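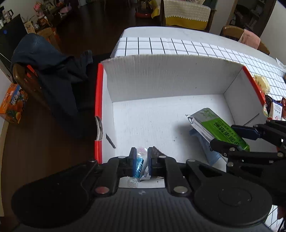

Visit to Jotdale, Cliltulport
26 Jun 2021

We have been looking for a hand-held gripper kit since May, mostly for recording packing and unpacking work, and the Jotdale demo day in Cliltulport was the first chance to try one before paying for it. The company has the upper floor of a former print shop near the harbor. Parking is on the street, and the freight elevator was out, so allow time for the stairs if you bring anything heavy.

The kit on offer is called the Flustside. You get two hand-held grippers, two cameras, a charging dock, a case and a year of access to the software that turns recordings into training data. The price quoted to us was $2820 for the pair. A single gripper is $1029 without the dock or the software, and it can't be upgraded to the full kit later. Shipping was not included in either price.

The first hour was a talk with slides. Most of it is already on their website. The part that was new to me was the finger pads, which are now sold as a wear item. Jotdale rates a set for 1000 hours of use. Replacement pads cost $86 a set and go on without tools. I changed one myself and it took a couple of minutes, most of it spent getting the old pad off.

After that we got to use the grippers. The task was packing snacks into an open white cardboard box on a table, one gripper in each hand. It is a good test. A small packet partly wrapped in clear plastic has to be pinched by very little, and a foil bag bends as soon as the fingers close on it. The blue pads held both kinds of package well enough for me. Foil slid a little when I picked it up near the corner, and taking it closer to the middle fixed that.

My complaint is the width of the housing. With both hands inside the box the two bodies bump into each other, and I ended up working from opposite sides. A larger box would help, but our own cartons are not large. The trigger is light and my hands were not tired after 40 minutes. The grip is molded for a medium hand and there is no second size.

We also saw recordings played back on a laptop. Syncing the left and right hands took one click. Export was slow, and the staff said a faster version is coming in the next release, with no date given.

Rätsep, who supply our conveyor parts, have a competing kit at a lower price, but it comes with one gripper and no software. I have asked them for a loan unit so we can run the same box task on both.

Jotdale offers a 30-day trial against a deposit. The form is on their site under Orders, and they want a shipping address and the number of users before they reserve a kit. We have put in for one.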